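Drucken | Per E-Mail senden

Tagebuch, 20. März

Der Tisch, das Klebeband und ein kleiner weißer Stein
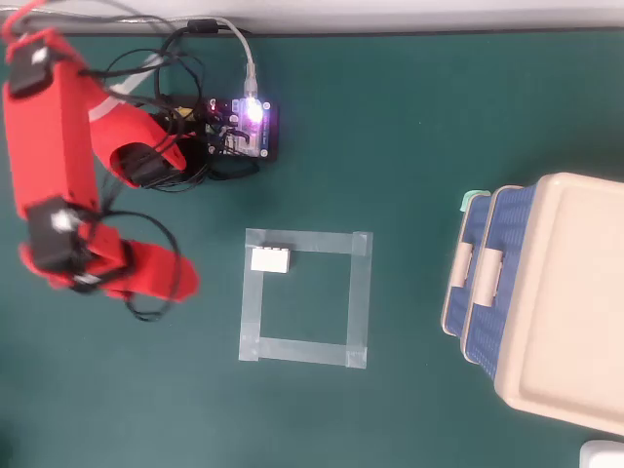

Wozu klebt man ein Quadrat auf den Tisch, wenn man doch nur Kleinteile sortieren will? Damit die Hände wissen, wo die Arbeit stattfindet, und alles, was außerhalb liegt, für den Moment nicht dazugehört.

So habe ich es heute Hedvika am Telefon erklärt, und sie hat gelacht, aber freundlich. Sie findet, dass ich zu viel Ordnung mache, bevor ich überhaupt anfange. Vielleicht stimmt das. Ich brauche immer zuerst eine Grenze, dann kann ich denken.

Am Vormittag habe ich die grüne Unterlage abgewischt und das Band geklebt. Das durchsichtige war mir lieber als das farbige von Gronska, das beim letzten Mal einen Rand aus Leim hinterlassen hat. Gerade Linien sind mir nicht leicht gefallen. Die erste Seite habe ich dreimal wieder abgezogen, bis sie parallel zur Kante lag. An den Ecken liegen die Streifen übereinander, und dort sieht man das Band etwas weißer. Zuerst wollte ich die Enden mit dem Messer abschneiden, aber ich hatte Angst um die Unterlage und habe es gelassen.

Dann die Steine. In der Kiste von Femi sind 259 Stück, das steht mit Bleistift auf dem Deckel, und ich glaube ihm. Er hat sie mir im Winter gegeben, weil seine Kinder sie nicht mehr anfassen. Ich wollte heute die weißen heraussuchen und jeden prüfen, ob er noch gut klemmt. Die guten kommen in die Schachtel von Skakard, die anderen in ein Glas. Was ich mit dem Glas mache, weiß ich noch nicht.

Es geht langsamer, als ich gerechnet habe. Für einen Stein brauche ich bis zu 20 Sekunden, wenn Staub zwischen den Noppen sitzt – mit dem Pinsel geht es, mit dem Tuch nicht. Nach dem Mittag habe ich das Fenster aufgemacht und eine Pause gehabt, Tee und das trockene Brot von gestern. Die Lampe von Lustuno habe ich nicht gebraucht, das Licht war heute ausreichend.

Femi hat am Nachmittag geschrieben und gefragt, ob die kleinen Fenster auch in der Kiste waren. Ich habe sie nicht gefunden. Ich muss noch in der Tüte nachsehen, die unter der Treppe steht, dort liegt auch das Ersatzband und die Rechnung von Vukčević, die ich schon im Februar bezahlen wollte. (Nicht vergessen!)

Abends habe ich das Quadrat auf der Unterlage gelassen. Hedvika sagt, Klebeband soll man nicht über Nacht kleben lassen, aber ich möchte morgen mit den gelben weitermachen und nicht wieder so lange messen. Die Schachtel ist halb voll. Mein Rücken tut weh, der Stuhl ist zu niedrig für diesen Tisch, und ich muss ein Kissen suchen.

Drucken | Per E-Mail senden

Diese Website verwendet Cookies. Wenn Sie weiterlesen, stimmen Sie der Verwendung zu. Einstellungen | Einverstanden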